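Can machines clear a table yet? Short thread. The task is bowls on a tray, which is the dullest chore Vy Hà and I could agree on.
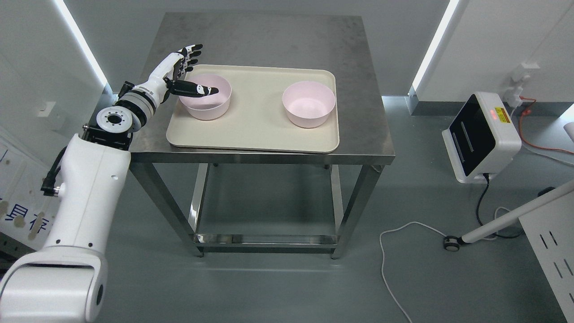 2/ Most arm demos use a two-finger gripper. Fine for boxes. A thin rim wants a thumb on one side and fingers on the other, so Kerico is testing with a full hand.

3/ The planner has to choose where on the rim to close. A few millimeters off and the fingers push the bowl along the tray.

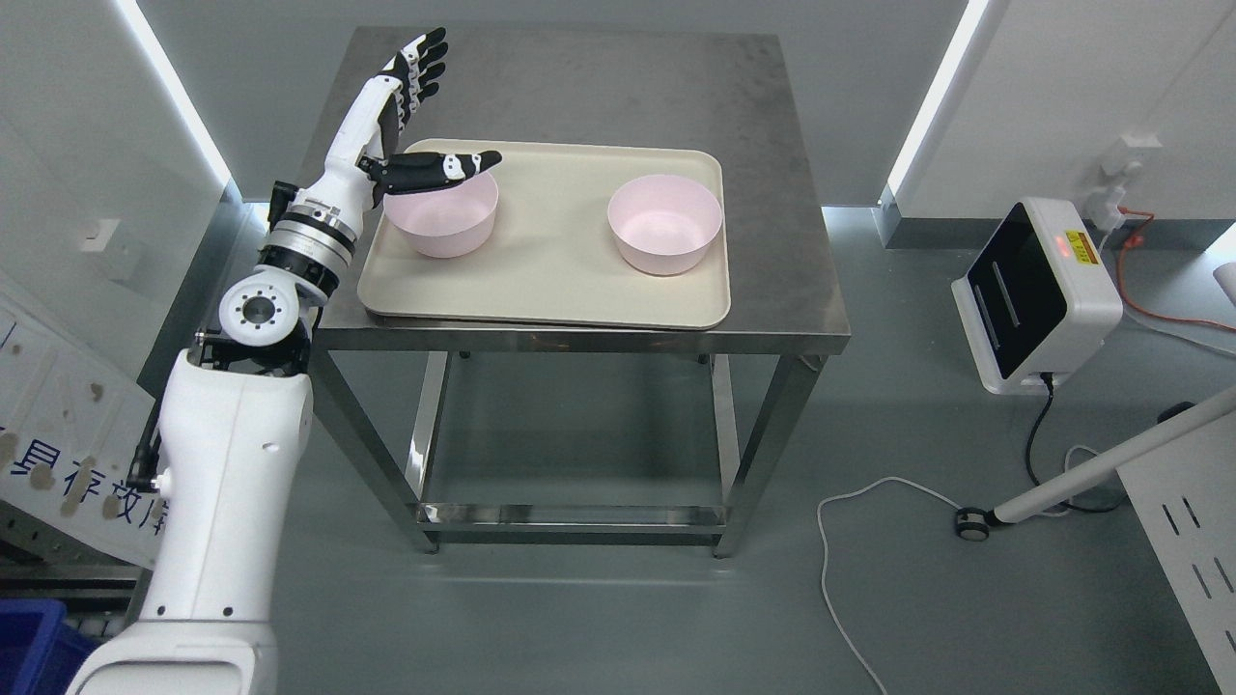
4/ Our log for August: 481 attempts, 40 drops. A person doing dishes at that rate gets sent home. Empty bowls only, too. In-ho Cho wants soup next. I don't. 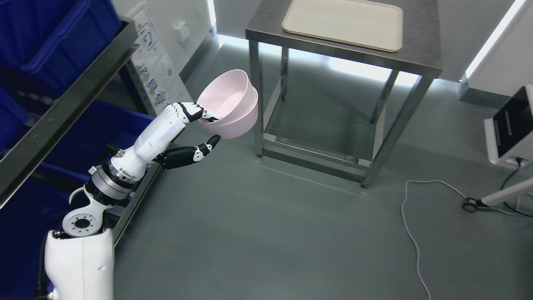

Fingers over the rim, thumb underneath.

5/ So: one kind of bowl, one kind of tray, fixed table, yes. Your kitchen, no. Ask me again in 2 years.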